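Towels and Linen – Frequently Asked Questions

Before you write to us, please look if your question is already answered on this page. We update it every April.

Which towels do you rent?

We have two sizes, the hand towel and the bath towel. Both come in the Marar quality, which is soft and a little fuzzy, and also in the Wotska quality, which is flat and dries faster. Guest houses mostly take Marar. Gyms and hair salons mostly take Wotska.

Are new towels washed before delivery?

Yes, always. A new towel does not take up water well, so we wash every piece 2 times before it goes out for the first time. You can use it on the day it arrives.

Why does my Marar towel lose fluff?

In the first weeks this is normal. Please dry these towels apart from dark clothes and clean the filter of your dryer after each load. If you still find a lot of fluff after one month, send us the towel and we will change it.

Can I use fabric softener?

Better not. Softener stays on the loops and the towel becomes smooth but does not dry the skin anymore. If your towels feel hard, use less detergent and shake them well before drying.

How should I fold the towels so they fit on the shelf?

Fold the long side in half, then in half again, and then in three parts. Hold the towel by the folded edge when you lift it, and let the rest hang down freely before you lay it on the table. Put the round edge to the front of the shelf, so the pile looks neat and you can take one towel without pulling the others.

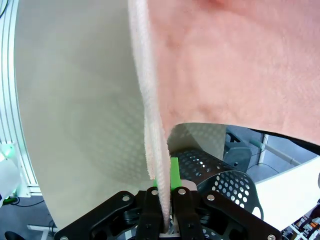
Pink towel, held at the folded edge.

Do the colors stay the same after many washes?

The light colors, such as pink and sand, change very little at 60 degrees. The dark blue becomes a bit lighter with time. If you order more pieces later, tell us the month of your first order and we try to match them – but we cannot promise exactly the same tone.

What is the smallest order?

For regular customers in Ekgate there is no smallest order. For other towns we deliver from 825 pieces per month. Our store room holds over 3740 pieces, so we can usually help also when you need extra towels for a holiday week.

A loop is pulled out. Is the towel broken?

No. Cut the loop with small scissors close to the fabric and do not pull it. The towel will not open further.

How do I return used towels?

Put them in the Flutow bag, without plastic and without hangers. Wet towels should dry a little first, otherwise they start to smell. Our driver comes between 7 and 10 in the morning.

Who can I ask if my question is not here?

Please write to Genalyn Bautista at the customer desk, with your customer number in the subject line. She answers normally by the next working day.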